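Puvulholm Community Board > Local Politics > Elections

Thread: Fehr kickoff speech, anyone else go?

millrace_dan
Went to the Annick Fehr thing at the union hall last night. Packed, they had people standing in the hallway. She's running for the state senate seat for real now, no more "exploring." Speech was mostly wages, the Visser plant, bus service out to Tanine. Got the biggest hand when she said she'd vote against any tax break for a company that cuts shifts the same year. Thoughts?

porchlight62
Was there. Good speaker, I'll give her that. But the tax break line is easy to say when you're not the one voting on it. She was on county council when Visser got the first one and she voted YES.

millrace_dan
She addressed that tho. Said she voted for it with the jobs guarantee in and the guarantee got taken out later by the state.

porchlight62
Addressed it for ten seconds. Guarantee was weak to begin with. 455 jobs promised, no penalty if they missed. Read the thing.

tanine_mom
Can we talk about the bus. Route 13 is the only way my mother gets to her doctor and it got cut to twice a day. First candidate I've heard even say the word Tanine out loud. Thats worth something to me

grady_k
Saying the word is free. Where does the money come from? Every time somebody runs for this seat it's buses and prescriptions and then we get a study. We had the Drilunik study, remember? Two years and a binder.

tanine_mom
The Drilunik study said put the buses BACK. Council sat on it. So blame council

grady_k
She was on council.

millrace_dan
She voted to fund it, lost by one. Minutes are on the county site, November meeting, near the end.

grady_k
Ok fair, found it. Didn't know that. Still want a number from her.

eastbank_rob
Didn't go, watched the stream till it froze. Couple things. One, she won the last council race by 1,569 votes, in a district a lot smaller than this one, so people writing her off are kidding themselves. Two, the west end of the senate district has never heard of her and she's got no field office out there yet. You don't win this seat out of one union hall. 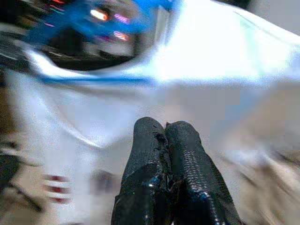 Three, whoever is doing her mailers needs to stop. I got the same one twice, my name spelled wrong on both. Spend that on a office out west and some door knockers.

porchlight62
Agree on the mailers lol. Mine went to the guy who owned the house before me

sue_in_the_flats
Long time reader. I voted for the other party last time and I'd listen to her. The part about equal pay at the plant was good, my daughter worked there and trained two guys who started above her. What I didn't like was the cheering for every sentence. Let the woman finish.

grady_k
Is there a debate set or not? Heard the incumbent's people are dragging their feet

millrace_dan
Nothing set. Library offered the big room, her side said yes same day. Other side is "reviewing the calendar."

porchlight62
Of course they are. And no I'm not voting for him either before anyone starts. I just want somebody to ask her about that jobs guarantee to her face with a follow up.

tanine_mom
Then ask. She's doing a sit down at the Tanine firehouse next week, 6:30 pm, questions from the floor. Take the bus, oh wait

porchlight62
Ha. I'll drive. Got room for two if anybody needs a ride from the flats.

sue_in_the_flats
I'll take one of those, sending you a message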